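Cushion Care and Sizing: Frequently Asked Questions
Pelholm Home Textiles
Updated December 2025

What sizes do the round cushions come in?
The Pelholm round cushion is sold in two diameters, 46 cm and 69 cm. The smaller size fits most desk and dining chairs with fixed armrests. Measure the clear width between the armrests at seat height before ordering.

Are covers sold separately?
Yes. Replacement covers are listed under the same product name as the cushion. Covers for the two diameters are not interchangeable.

How do I remove the cover?
Open the zipper fully and fold the insert in half inside the cover. Pull it out by the folded edge. Do not pull on the zipper tape.

How should printed covers be washed?
Turn the cover inside out, close the zipper, and wash cold on a gentle cycle with similar colors. Do not use bleach or fabric softener. Line dry in shade. Iron on the reverse side only.

Can the insert be washed?
The Grondton fiber insert can be hand washed and needs roughly 17 hours to dry. The Negash foam insert cannot be immersed. Spot clean it with a damp cloth.

The filling has shifted to one side. How do I correct it?
Hold the cushion upright by opposite sides and press both hands toward the center. Rotate it a quarter turn and repeat, 4 turns in total.

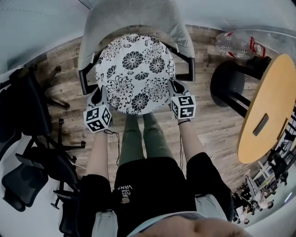
Will a cushion mark an upholstered seat?
Dark backing fabrics can transfer dye to pale upholstery when damp. Wash a new cover once before use and let both surfaces dry completely before putting the cushion back.

How do I store cushions over the winter?
Store them flat in a cotton bag in a dry room. Vacuum bags leave permanent creases in foam.

Who handles returns?
Unwashed items go to the Enau warehouse with the order slip enclosed. Write to Natalina Colombo in customer service for a return label. Returns received during the January stock check take longer to process.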